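O dia de portas abertas

Ognjen Dumitrescu chegou à Zasa com vinte minutos de avanço, porque tinha passado a vida inteira a chegar cedo aos sítios e não ia mudar aos setenta e um anos por causa de uns robôs. Trazia o casaco bom, o de botões castanhos, e no bolso de dentro o convite que a neta lhe mandara pelo correio, dobrado em quatro e já um pouco mole de tanto ser desdobrado. Era maio, fazia aquele calor que ainda pede licença, e ele arrependeu-se do casaco logo no portão.

Durante quase toda a vida tivera uma mercearia na rua de cima de Esberg, a Mercearia Matić, que nunca mudou de nome porque o letreiro do antigo dono era bonito e caro de substituir. As pessoas chamavam-lhe senhor Matić e ele respondia. Ao princípio ainda corrigia uma ou outra, depois achou que era uma forma de cortesia para com o falecido, e por fim habituou-se de tal maneira que, no dia em que fechou a porta pela última vez, assinou o recibo das chaves com o nome do outro e teve de riscar.

Na receção deram-lhe um autocolante com o número 3589. Ele perguntou se era o lugar na fila e a rapariga riu-se, muito simpática, e disse que não, que era só o registo dos visitantes, e que podia ir entrando com o grupo das três.

Iam com ele um casal com uma criança ao colo, dois estudantes que já sabiam tudo e uma senhora de chapéu que queria saber onde era a casa de banho. A neta, Jelena, esperava-os ao fundo do corredor, de bata, com o cabelo apanhado à pressa, e deu-lhe um beijo na testa à frente de toda a gente, coisa que o encheu de um orgulho tão grande que perdeu as primeiras explicações.

Apanhou o resto aos bocados. Que o projeto se chamava Hultier. Que já tinham feito mais de 300 sessões naquela mesa. Que a parte difícil eram as embalagens, por serem moles, por brilharem, por escorregarem - e nisto o avô acenou com a cabeça, muito sério, porque também ele tivera os seus desgostos com embalagens que brilhavam e escorregavam.

- É uma loja pequena - disse Jelena, abrindo a porta do laboratório. - Fiquem deste lado da fita, por favor. Avô, o casaco.

Ele tirou o casaco. A senhora de chapéu segurou-lho sem que ninguém lhe pedisse.

Tinha imaginado, pelo caminho, um boneco com olhos. Fizera até uma ideia da voz. E agora estava diante de uma mesa com bolachas, com garrafas vermelhas, com cestos de verga como os que ele usava para o pão, e de dois braços brancos que andavam por cima daquilo tudo com um vagar que lhe lembrou o do primeiro empregado que teve, um rapaz tão cuidadoso que levava a manhã inteira a arrumar uma prateleira.

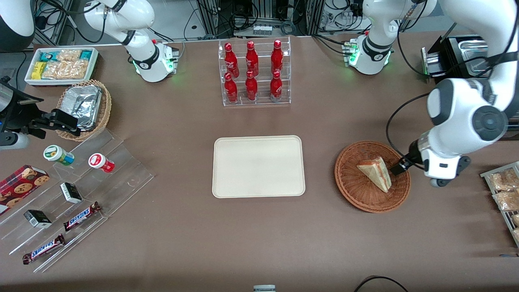 Secção: Contos e crónicas

- Está a pegar na sanduíche - disse a criança, ao colo da mãe, e toda a gente se calou.

Ognjen inclinou-se o mais que a fita permitia. Os dedos pretos seguravam o triângulo de pão dentro do cesto, por cima do plástico transparente, e ele deu por si a fechar também dois dedos, de leve, dentro do bolso das calças.

- Não apertes - murmurou. - Que esborrachas o recheio.

- Ele não ouve, avô.

- O rapaz também não ouvia, e eu dizia-lhe na mesma.

Os estudantes fizeram perguntas sobre velocidades. Ele esperou pela sua vez, com o dedo meio levantado, e quando Jelena lhe deu a palavra quis saber quem tinha arrumado as garrafas, as da frente em baixo e as de trás em cima.

- Fui eu - disse ela. - Porquê?

- Porque está bem. Assim veem-se todas.

Jelena corou um bocadinho e disse ao grupo que tinha aprendido aquilo em pequena, empoleirada numa grade de laranjas, numa mercearia em Esberg. A senhora de chapéu olhou para ele, olhou outra vez, e apertou o casaco contra o peito.

- Mas o senhor é o senhor Matić!

- Sou, sim, minha senhora - respondeu Ognjen Dumitrescu. - E a senhora levava sempre 200 gramas de queijo, cortado fininho.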